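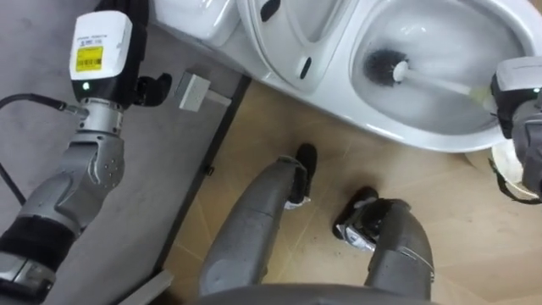 Dotholm Residents' Services
A thread on the care of toilets and bathrooms in our shared houses, for all current and incoming residents. It replaces the notice issued in spring. Please read to the end before contacting the office. (1/17)

Dotholm Residents' Services
Each house is responsible for the daily care of its own bathrooms. The weekly clean by our domestic team takes place on Tuesday and covers floors, basins, showers and toilets. It does not take the place of brushing the bowl between visits. (2/17)

Dotholm Residents' Services
The bowl should be brushed once a day. Houses may arrange this between themselves as they wish. A rota sheet can be collected from the office or printed from the residents' pages. Nieminen House keeps its rota on the inside of the bathroom door, and other houses are welcome to do the same. (3/17)

Dotholm Residents' Services
Method. Raise both the lid and the seat. Apply cleaner under the rim and let it run down the sides. Leave it for 5 minutes. Residents often brush straight away and then report that the cleaner is too weak. It needs the full time to work. (4/17)

Dotholm Residents' Services
Begin with the brush under the rim and go all the way round. Continue down the walls of the bowl and finish at the outlet, pushing the brush in and out a few times below the waterline. Marks are most often left at the back of the bowl and directly beneath the rim. (5/17)

Dotholm Residents' Services
Flush with the brush still in the bowl so that the bristles are rinsed in clean water. Rest the handle across the bowl, under the lowered seat, and allow the head to drip for several minutes before returning it to its holder. (6/17)

Dotholm Residents' Services
Holders must be emptied and washed weekly. Standing water in a holder is the usual source of a smell which residents report to us as a drain fault. Of the drain reports received in October, 4 were closed after the holder had been washed. (7/17)

Dotholm Residents' Services
Please do not use the bowl brush on the seat, the lid, the tank or the outside of the toilet. A cloth is provided for these. Cloths for the toilet are red and cloths for the basin are blue. They are washed separately and should be returned to separate bags. (8/17)

Dotholm Residents' Services
Wipe from the cleanest part to the least clean: flush button, tank, lid, top of the seat, underside of the seat, rim, then the outside of the bowl down to the floor. The hinges collect dust and splashes, and an old toothbrush is suitable for them. (9/17)

Dotholm Residents' Services
Limescale. Where a grey or brown line has formed at the water level, ask the office for the descaler. It is kept in our store and is signed out by one resident at a time. Leave it for 30 minutes with the window open, then brush and flush twice. (10/17)

Dotholm Residents' Services
Descaler and bleach must never be used together or one straight after the other. The mixture can give off a harmful gas. If you do not know what was last put in the bowl, flush twice and wait before adding anything. Metal scourers are not permitted on any ceramic surface. (11/17)

Dotholm Residents' Services
Floors and mats. Lift the mat before mopping and hang it over the side of the bath or shower screen until the floor is dry. A mat left on a damp floor will mark it. Mats may be machine washed at a low temperature and should not be put in the tumble dryer. (12/17)

Dotholm Residents' Services
Use a well-wrung mop on wood-effect floors and pay attention to the strip around the toilet base. Water should not be left to stand in the joints. If the floor beside the base is wet again soon after drying, please report it as a possible leak. (13/17)

Dotholm Residents' Services
Only toilet paper may be flushed. Wipes, cotton pads and kitchen roll go in the bin, including those wipes sold as flushable. The cost of clearing a blockage caused by other items is shared across the house concerned. (14/17)

Dotholm Residents' Services
Replacement brushes are issued at the start of each term. A brush with flattened or stained bristles may be exchanged sooner by bringing the old one, bagged, to the office. The handle should be firm in the head. Please do not continue to use a brush that turns loosely. (15/17)

Dotholm Residents' Services
Bathroom supplies are available from the Cukorlow store between 9 a.m. and noon. Pramila Lodhi is responsible for supplies and Kenneth Layug for repairs. Residents who would find any of these tasks difficult for reasons of health should speak to Pirjo Kokkonen in confidence, and other arrangements will be made. (16/17)

Dotholm Residents' Services
Printed copies of this guidance, in large type where requested, may be collected from the front desk. Corrections and questions should be sent to the office by email, marked "Bathrooms". Replies to this thread are not monitored at weekends. (17/17)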